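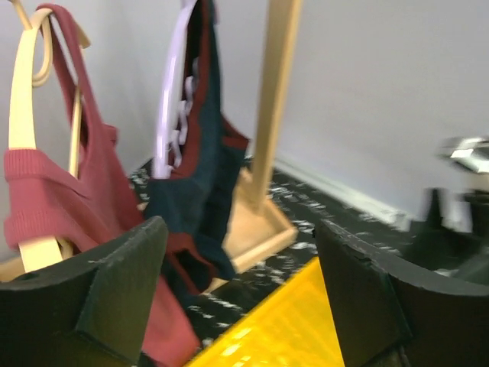

By Sólveig Eyvindsson, Ketilsson Center for Young Learners
Posted 2024-08-05
Filed under: For Kids > Science and Machines > How It Works
Print this page | E-mail this page

How Does a Robot Hang Up a Shirt?

Hanging up clothes may not be your favorite job at home, but it is probably one you can do without much thought. You pick up a shirt, find the neck, slide in a hanger and put the hanger on the rod. For a robot, the same job is very hard. Students in the Rirnley Robot Club spent most of a school year working on it, and this page explains what they learned.

The club meets at the Ketilsson Center after school. It has 23 members, and they work in teams of four. Each team takes one part of a larger job and studies it closely. The club's teacher is Lajos Gál, who also teaches math at the center. The students share one robot, which they named Vomby.

Meet the robot

Vomby has two arms. Each arm has joints that bend and turn, much as your shoulder, elbow and wrist do. At the end of each arm is a gripper. A gripper is a simple kind of hand. Your hand has four fingers and a thumb, and all of them can bend. A gripper like Vomby's has only two fingers, which move together to hold something and apart to let it go.

The fingers are thick and black. After many hours of work they have picked up pale nicks and scuff marks along their edges.

Close to one gripper is a small camera. Engineers call this a wrist camera. It travels wherever the arm travels, so it always looks out past the fingers toward whatever the robot is about to touch. Try holding your hand in front of your face and looking between your thumb and first finger at an object on your desk. A wrist camera sees the world in much the same way. A large part of its view is always filled by the fingers themselves, and students must learn to read pictures of this kind. When the arm moves quickly, parts of the picture can also become blurry, in the same way that a photo taken from a moving car can be blurry.

The clothes rack

A full-sized closet would be too large for the arms to reach, so the club works on a tabletop. A wooden clothing rack stands there, with an upright post and a shallow wooden tray for a base. A red knit top with no sleeves hangs on a cream-colored wooden hanger. Beside it, on a light purple plastic hanger, is a dark blue-green garment with deep maroon edging.

The teams use clothes that differ from one another in color and feel. The red top is ribbed, meaning that the knit has raised lines running through it. It also has a thin strap at the shoulder. A strap is a useful thing to practice on, as it is narrow and easy to miss.

The hangers differ too. One is wood and one is plastic. The purple one has a row of small teeth along its inner edge, and cloth can catch on teeth like these. A person whose shirt catches on a hanger will feel a small tug and stop. A robot will keep pulling unless someone has taught it to check.

Why is cloth so difficult?

Think about a wooden block. If you push it, it slides. If you lift it, it comes up in one piece, and it has the same shape in the air that it had on the table. A robot can be given the size of the block ahead of time, and that size will stay correct.

Cloth follows none of these rules. When you lift one corner of a shirt, the rest of it hangs, folds and swings. Part of the shirt may hide another part. Drop it twice from the same height and it will land in two different shapes. A robot that has learned where the neck opening is on one try may not find it in the same place on the next.

Scientists have a word for things that change shape when you touch them. They call them deformable objects. Rope, dough, paper bags and socks are all deformable. Many robot builders study them, and there is still a great deal left to learn.

There is one more problem, and it has to do with seeing. Clothes on a rack hang close together, and one piece often covers part of the next. The robot's own fingers can cover things as well. A strap that was in plain view a moment ago may slip behind a finger when the arm moves forward. You have met this problem yourself if you have ever tried to thread a needle and found your own thumb in the way.

How a student teaches a robot

There are several ways to tell a robot what to do. One is to write out every step as computer code. This works well for jobs that are always the same, such as placing lids on jars. The club began in this way. The first program told Vomby to move to a certain spot, close the gripper and lift. It worked only when the clothes were in exactly the right place, and they seldom were.

The teams then changed to a second way, which is called learning from demonstration. A demonstration is a showing. A student guides the arms through the whole job while the computer saves each movement, along with the pictures from the camera. The student then does it again with the clothes moved a little to one side, and then again with a different hanger. After many showings, the computer begins to find patterns. It learns that when the picture looks a certain way, the arm ought to move a certain way.

One team recorded more than 40 demonstrations before Vomby could take hold of a hanger by itself. The students took turns, and they soon saw that they did not all guide the arms alike. Some moved very fast. Others stopped partway to think, and the robot copied the stops. The team wrote a list of rules so that everyone would work at the same speed.

Mr. Gál asks each team to keep a notebook. "I want to read about the tries that failed," he says. "If the sleeve slipped, write down where the fingers were when it slipped. That page will be more useful to you next week than a page that says it went well."

Two arms working together

You may wonder why a robot would need two arms for this work. Try putting a shirt on a hanger with one hand behind your back. It can be done, but the shirt slides about and the hanger turns. With two hands, one can hold the cloth still while the other moves the hanger.

Two arms bring their own troubles. They must share a small space without bumping. The club solved this by giving each arm a resting place. When one arm is busy near the rack, the other waits to the side with its fingers pointing down toward the table. Before either arm enters the space near the post, the program checks where its partner is. Students practiced the rule on their feet first, with two people playing the arms and a coat rack from the hallway in the middle. Several collisions took place — all of them gentle.

The Galitard Meet

In April, the club took part in the Galitard Meet, a yearly gathering for school robot teams. Every team there must explain its project to visitors in plain words, and judges give as many points for the explanation as they give for the robot. The Rirnley students chose to present one small step, taking a hanger off a rack, and to talk openly about the steps that do not yet work.

Visitors asked good questions. A younger child wanted to know whether Vomby could tell a clean shirt from a dirty one. It cannot. The camera gives it colors and shapes, and the students have never taught it about stains. That question is now written at the front of one team's notebook as an idea for the coming year.

Try it yourself

You can study the same problem at home with a T-shirt, a hanger and two pairs of kitchen tongs. Please ask an adult before you borrow the tongs.

Lay the shirt flat on a table. Hold one pair of tongs in each hand. Using only the tongs, try to place the shirt on the hanger. You will have two stiff fingers on each side, much like a gripper.

When you have finished, crumple the shirt into a pile and start again from there. Notice which part you look for first. Notice also how often you let go and take hold in a better place. Then ask a friend to try it while you watch, and write down each step your friend takes. If you were going to teach those steps to a robot, which one would you teach first?

Words to know

Gripper: the part at the end of a robot arm that holds things.

Joint: a place where an arm can bend or turn.

Wrist camera: a camera fixed near the gripper, which moves with the arm.

Deformable: able to change shape when pushed, pulled or lifted.

Demonstration: showing a robot how to do a job so that it can learn from the example.

Students in grade 4 and above may join the Rirnley Robot Club when the school year begins. No past work with robots or computers is needed. A parent or guardian must sign the form, which is kept at the front desk.

Contact the Ketilsson Center | © 2024 Ketilsson Center for Young Learners. All rights reserved. | Back to top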